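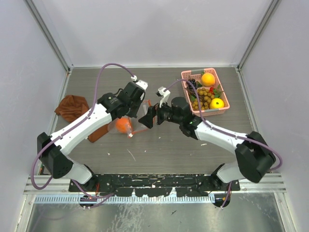

Novembro, caderno da bancada 6

Comparação de dedos, segunda volta. Hoje foi o dia de pôr lado a lado os dedos Honier (os curtos, rígidos) e os Florneo (perfil mais fino, almofada macia), com os mesmos dois braços, o mesmo controlador Urkovex e a mesma tarefa: passar fruta artificial do cesto para o saco de plástico. Estou mesmo contente com isto, porque pela primeira vez desde que montámos o par consigo mudar só uma coisa de cada vez! A tarefa parece simples até se olhar para o saco. O saco transparente com a laranja lá dentro, ali mesmo debaixo da pinça esquerda, dobra-se de maneira diferente em cada tentativa, e é por isso que gosto dele: castiga logo qualquer dedo que chegue torto ou grosso demais. O cesto cor-de-rosa é mais bem comportado, mas o cabo roxo do braço direito passa-lhe por cima quando as duas pinças se juntam ao centro, e isso entra nas contas da trajetória (ver mais abaixo).

Montagem, para quem pegar nisto depois de mim:

- ganho de posição igual nos dois braços, sem tocar no de origem do Urkovex
- limite de força a 10 N na pinça que agarra, 6 N na que segura a borda do saco
- velocidade de aproximação baixa nos últimos centímetros
- câmara Lougher fixa, exposição trancada (se ficar em automático, o plástico enlouquece a imagem)
- pano castanho fica do lado esquerdo, por enquanto só como obstáculo

Fiz 28 passagens com cada par de dedos. Não é estatística para publicar, mas chega para ficar com uma opinião, e a minha mudou a meio da tarde.

Com os Honier, agarrar o limão ou a laranja é uma alegria. O dedo entra, fecha, e sente-se na curva de corrente o momento exato do contacto, um degrau limpinho. Os cachos é que estragam a festa: as uvas escuras são uma peça só, mas mole e irregular, e o dedo rígido ou apanha o bago errado e o cacho roda, ou aperta de mais e salta o alarme de força. Fui à procura de um ângulo melhor e ganhei qualquer coisa ao entrar mais na vertical. Ganhei também uma pancada no rebordo do cesto, que me obrigou a refazer o zero da pinça.

Com os Florneo foi quase o contrário. A almofada adapta-se e os cachos vêm inteiros, sem aquele baloiçar todo. Fiquei a repetir o movimento só pelo gosto de ver! Mas o contacto na corrente fica esborratado: a almofada cede primeiro, a força sobe devagar, e o limiar que servia para os Honier dispara tarde. Baixei-o duas vezes até ficar aceitável. Ainda não estou satisfeito com o valor e deixei-o anotado no ficheiro de parâmetros, com um ponto de interrogação bem grande.
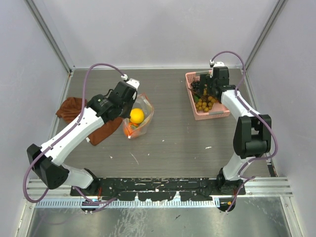 Na borda do saco, os Florneo também levam vantagem, e essa eu não esperava. Pensava que a almofada ia arrastar o plástico atrás de si ao sair. Em vez disso, o perfil fino deixa abrir menos a pinça para largar, e com menos abertura mexe-se menos no saco. Com os Honier, quando a fruta cai, o dedo de fora ainda empurra a borda para o lado e a tentativa seguinte já começa com outra geometria. Dá para compensar recuando na diagonal. Experimentei e funciona, mas custa tempo de ciclo.

Cabos. Os roxos continuam a ser o ponto fraco. O arco por cima do punho está bem para movimentos curtos, só que com o braço direito esticado para o fundo do cesto a folga vai toda parar ao lado de fora do cotovelo. Medi o percurso completo do conector até à base e deu 794 mm de comprimento útil, com a braçadeira onde está agora. Quero subir a braçadeira e ver se a volta no cotovelo fica mais fechada. No esquerdo passa-se o mesmo, mas esse braço estica menos nesta tarefa e incomoda pouco.

Controlador: o Urkovex portou-se lindamente. Perdi a ligação uma única vez, às 15h, e foi culpa minha, que mudei o nome do perfil com a sessão aberta. A sincronização entre os dois braços melhorou imenso com o firmware novo. Antes notava-se o direito a chegar atrasado ao centro, agora chegam juntos e posso aproximar as pinças muito mais sem medo de se tocarem. Isto abre a porta às passagens de mão em mão, que andam na lista há meses.

Câmara: a Lougher vê bem a fruta dura e vê mal o saco. Os reflexos no plástico confundem a segmentação, que às vezes junta a fruta e o saco numa mancha única. Com a luz de cima mais fraca melhora um pouco. Falta tentar com polarizador, há um na gaveta das lentes, acho eu.

A fazer:

- repetir os cachos com Honier e uma fita de silicone colada na face interior (barato e talvez surpreendente)
- par misto: Florneo na pinça que agarra, Honier na que segura o saco
- limiar de contacto separado por tipo de dedo, no perfil e não no código
- limpar o tampo antes da próxima sessão, há restos brancos que a segmentação marca como objeto
- mudar a braçadeira do cabo direito e voltar a medir

Se tivesse de escolher hoje, ficava com os Florneo nos dois lados. Mas quero muito ver o par misto primeiro, e deixei os Honier montáveis em cima da caixa dos parafusos, com a chave certa ao lado.

Pesquisar neste caderno... Procurar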